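Search this site Search Enter keywords

Council pays for 'heritage' book loans, but readers may wait a while

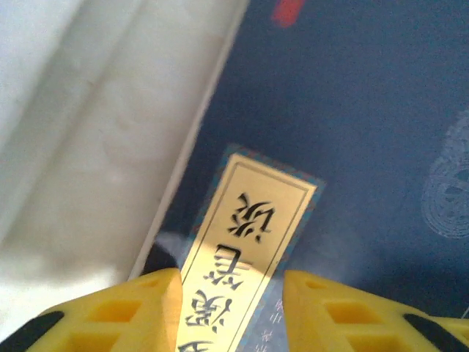
Clem McPhee
Local affairs reporter

A navy-blue cover with a gold title panel has become the face of Stosotville's new book lending scheme, which the town's library service says will put "heritage-quality" Chinese editions into ordinary homes from January.

It is a handsome enough thing. The title runs down the panel in bold black brush-style characters inside a double black rule, and there is a pale medallion pattern on the cover. Whether it amounts to heritage is another matter, and one the library was in no hurry to settle when I asked on Monday.

The scheme, called Paewai, will offer 87 titles for loan from the central branch. The books have been bought through Sirnar, a supplier which describes them in its brochure as "collector editions in the traditional manner". The brochure does not say when they were printed, or by whom, or how many copies there are.

Library manager Bronwyn Kingi said the wording had been the supplier's and that the council had "taken it in good faith".

"They're modern books in a traditional style," she said. "I don't think anyone is pretending they were dug out of a temple. People want something nice to hold and nice to read, and we had very little of that on the Chinese shelves."

The shelves could certainly do with it. The branch's present Chinese-language stock fills two bays beside the photocopier, and a good part of it is cookery and old computer manuals. Regular borrowers have been asking for better since the last refit, when the section was moved to make way for a coffee counter.

What is harder to follow is the price. Figures given to councillors put the average cost at $147 a volume, before delivery. A bookseller outside the scheme, Deming Jiang, who runs the Flamari shop on the corner of the square, said he could not comment on books he had not handled, but he would want to open a few before paying that.

"A hard blue cover and a gold label look very good on a table," he said. "You see that kind of cover on excellent editions and on very poor ones. I'd look at the paper, I'd look at the printing, I'd check the text is complete. Then we can talk about money."

Mr Jiang said he had not been asked to quote. Ms Kingi confirmed that no local seller had been approached and said the order was below the amount at which the council has to seek other offers. She could not say who had chosen the titles.

Then there are the lending rules. Borrowers will need to be over 18, live in the town and put down a deposit of $62, refundable on return. Loans are for two weeks and cannot be renewed. Books must be kept away from "food, drink, pets and direct sunlight", according to a draft of the conditions, which also asks that they be read "on a clean, soft surface".

Councillor Raelene Lockyer, who voted for the money, said the deposit was sensible given what the books had cost. Her colleague Isla Tautahi voted against and said it would shut out the very readers the scheme was meant for.

"My neighbour reads a novel a week," Cr Tautahi said. "She's not going to hand over $62 and then sit there with a clean towel on her knees. She'll do what she does now and get her daughter to post them down."

Cr Lockyer replied that 40 people had already put their names on a waiting list. Asked whether they had been told about the deposit when they signed, she said she would have to check. The library later said the list had opened before the conditions were drafted – so, no.

A public viewing will be held at the central branch before lending starts. Ms Kingi said visitors would be able to handle a selection of the books and that a reader of Chinese would be on hand to answer questions about the texts. The library is still looking for that person.

The draft conditions are at the front desk, and comments can be left there or with any councillor.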